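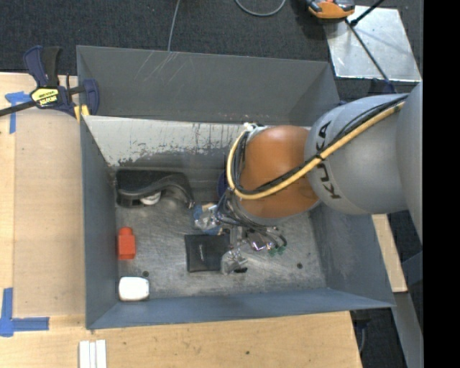
Page last changed: 6th January

About us

Sketia is a small company in Ivstead. We are 13 people, and we try to find out which chores a machine can do already and which it can not do yet. Our customers are warehouses, repair shops and two homes for elderly people.

The company was started by Ingegerd Kvam and Vilgot Sjöberg, who worked together before at Granström with packing lines. Many visitors ask us the same question: when can I buy a robot that tidies my kitchen? Our answer is that we do not know, and we are careful with anyone who gives a year.

Most of our work is picking things out of a bin. A bottle standing up is rather easy for the arm. A flat black case lying on scratched metal is harder, and a crinkled clear package with reflections is the hardest of these, for the camera and also for the fingers. A child of 5 can do all of them without thinking.

Our planning software has the name Willa. In October we finished a test of 480 picks with mixed objects, and 16 of them needed help from a person. For a shop floor this can be acceptable if someone is near. For a home we think it is still too many.

Arlo Begay is responsible for grippers and cables, Randi Nyberg for the tests. Arvid Tangen answers the phone and the letters from customers. If you have a boring job in your shop and wonder if a machine could take it, please write to him and tell what the objects are, how heavy, and how they lie.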